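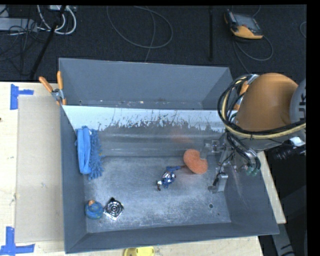 Tadhg Carroll asks whether the divided metal bin can stay out on the table now that the rear side has been cleared, and whether "a few crumbs along the back" should really hold up a pass. Good question, and I'm glad it came in before the sheet was signed! The answers are in the comments under items 3 and 4.

Sorting Bin and Table Check
Jallton Toy and Craft Library, back room
Checked by Ebuka Amadi, 30 July 2023

1. Bin sits flat on the tabletop, no rocking
OK. Pushed down on each corner in turn and it stayed put. The pale wood table is a big improvement on the folding one we had in December, which dipped in the middle every time a heavy box went down on it.

2. Outside walls and rims, sharp spots
OK. Ran a gloved hand along every rim. Please keep using the glove for this, even if you checked the same bin last time.

3. Rear compartment clear
Clear of toys, well done everyone! It still has a line of small specks along the bottom of the back wall. Tadhg, this is a comment and doesn't hold up the pass, but it does need doing. Use the soft brush first and then a cloth. Wiping first just pushes the bits into the corner (I have done this more than once).

4. Divider surface
Watch. The pale band on the upper part is ragged and scratched along its lower margin, with bare gray metal below it. Nothing lifted when I pressed on it. Yes, the bin can stay out, but check the band with a fingertip each time and tell me if anything comes away. No scouring pads on it, please.

5. Front compartment floor
OK with comment. Lots of scuffs and fine scratches, all of which I'm happy to live with. There is also a small round hole toward the right. Run a finger around it for burrs, and keep beads and other tiny pieces in the lidded Kozma tubs.

6. Cleaning things kept apart from toys
Not OK. The blue microfiber piece with the shaggy strands and the orange sponge were in the front compartment with the toys. They belong on the hook rail by the sink. The strands are wonderful at picking up dust, so shake them out before they go back.

7. Toys checked before shelving
Two to do. The action figure in the blue costume needs a gentle tug on each limb, then it can go to the Fosto shelf. The little rounded blue one with the orange-tan piece on top needs the same, paying attention to that top piece. If it moves at all, put it in the repair tray.

8. Parts that aren't toys
Not OK. The small black-and-silver square piece looks like a cooling fan. It goes in the Drelier parts drawer until we know where it came from. Please don't shelve it with the building sets, however good it would look on a spaceship!

9. Weight in the bin
OK. Our own limit is 12 pounds, and we were well under it.

Result: pass once items 6 and 8 are put right. Item 3 by closing time.

Next check in 2 weeks. Tadhg, would you like to do that one? I'll bring the good brush.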